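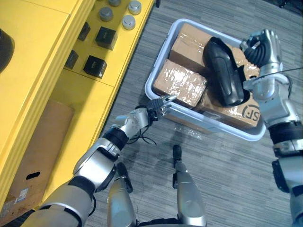
A light gray plastic bin with cardboard boxes in it, next to the yellow shelving at Skarero's Eltness parts room.

Search this site Go

Skarero moves small-parts sorting to Eltness

2024-01-22

2 min read

Skarero has moved its small-parts sorting to a ground-floor room at its Eltness site, the company said Monday. The room handles incoming cartons and short orders that used to go through the main warehouse on Pavlović Street.

Cartons are put into open plastic bins on arrival and taken to a row of yellow shelving units. Larger boxes stay in the lower compartments. Loose parts go on the upper surface until they are matched with an order.

The site takes in nearly 300 cartons on a normal day, according to operations manager Ermira Gashi. She said most of them hold small molded parts and caps for the company's Lollus line of storage fittings.

"At the old place a box could sit on a pallet until somebody had time for it," Gashi said. "Now it gets opened the same day. If it doesn't, we know which shelf it's on."

Work on the room began in October. Skarero put down new carpet, replaced the lighting and took out a partition wall that had split the floor in two. The room has 18 shelving units, and seven more are on order for the far end, where returns will be kept.

Returned goods are still being handled at Pavlović Street. Gashi said they would move over once the remaining units are in, but she did not give a date. Customers sending items back should keep using the address printed on their return slip.

The company employs 208 people at its two locations. No jobs were added or cut as part of the change, though several warehouse staff now work their full shift at Eltness.

Pickup hours at the Eltness front desk stay the same. Orders placed before noon can be collected the next business day, and drivers are asked to use the side entrance while the parking lot is being repaved.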